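Print | E-mail

Reading time: 4 min

Moving on used boxes

Jamila Talukder has packed up more than 40 apartments, most of them for other people. She started with her own, then her sister's, and then word got around the building. These days she runs a small packing service called Zanlow out of a rented room over a bike shop, and she still does most of the boxes herself.

She does not buy new cartons if she can help it. "People spend a lot on boxes they are going to use for one afternoon," she said. "There's a grocery store on every other block breaking down good cardboard every morning. Go in before nine and ask."

She has a few rules about what she takes. Cartons that held glass or liquids come first. Those are made to carry weight and the walls are stiff. Boxes that held chips or paper towels are big and look useful, but she says they fold in on themselves once there is anything heavy above them. Anything that smells stays at the store. So does anything with a soft bottom, which she checks by putting her fist inside and pushing.

"Hand soap cartons are some of the best," she said. "A dozen bottles, 450 grams each, that's over five kilos before you count the plastic. So you know what it can hold. I put books in those. You can't overfill it, it's too small, and you can still lift it at the end of the day."
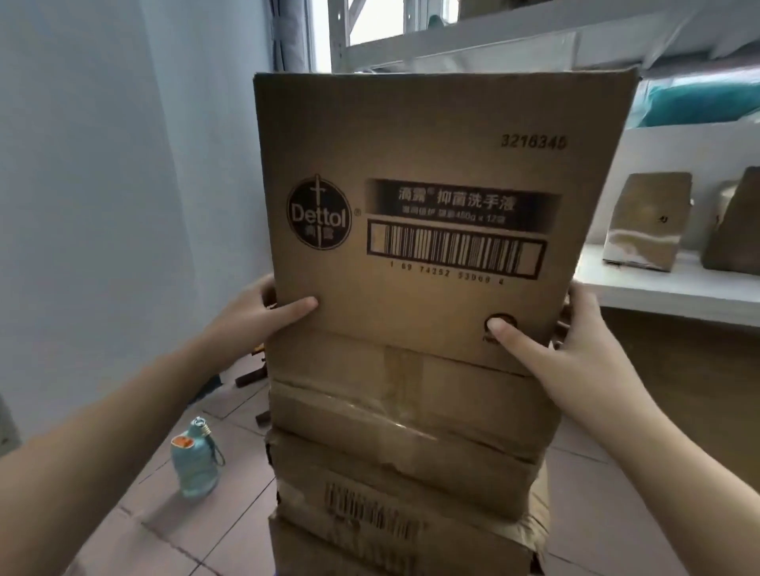
Old tape is something she has opinions on. She leaves it where it is. Pulling it off takes the top layer of paper with it, and then the new tape has nothing to hold on to. She runs a fresh strip over the old one, two along the bottom seam and one across, and presses it down with the side of her hand.

"It looks terrible," she said. "My customers say so. I had a man, Svend Frandsen, who asked if I was moving him or throwing him out. He came around when he saw the bill."

Crushed corners worry her more than ugly tape. A box carries its load down through the corners, so one with a bad corner goes on top of the stack, with pillows or lampshades in it. She puts the heaviest at the bottom and keeps the stack against a wall. On a tile floor she slides a folded blanket under the first box if it has to be moved again — cardboard dragged over grout lines wears through quickly.

For lifting, she wants both hands low on the sides and the box close to the body before anyone takes a step. She will not let helpers carry by the flaps. Yi-an Yoo, who has worked with her since November of last year, said that was the first thing he was told. "The second thing was drink water," he said. "She asks you all day long."

Talukder writes on two sides of each box, never on the top, because the top is covered as soon as another one goes on it. Printed cartons are harder to label. She sticks a sheet of plain paper over the old product name and writes the room on that. Once she skipped it, and a customer spent a week looking for her winter boots in boxes that said they were full of detergent.

An average two-room apartment takes her 32 boxes, not counting clothes, which she leaves in bags. Her last job before the holidays was smaller. Binta Olatunji was leaving a studio and had 17, and they were out the door by lunch.

What happens to the boxes afterward depends on the customer. She offers to come back for them after two weeks, flattened. Many have been through four or five moves already. When the bottom flaps start to tear at the crease she cuts the carton up for dividers, which go between plates.

Asked what people get wrong most often, she thought for a while. "They leave the kitchen until last," she said. "The kitchen is the longest room. Start there, keep out one pan and two cups, and eat sandwiches."

She has two jobs booked for the first week of the new year, both on upper floors, and she is short on book-size cartons. She planned to stop by the store on Monday to see what they had.

Last updated: 26 December 2020

Print | E-mail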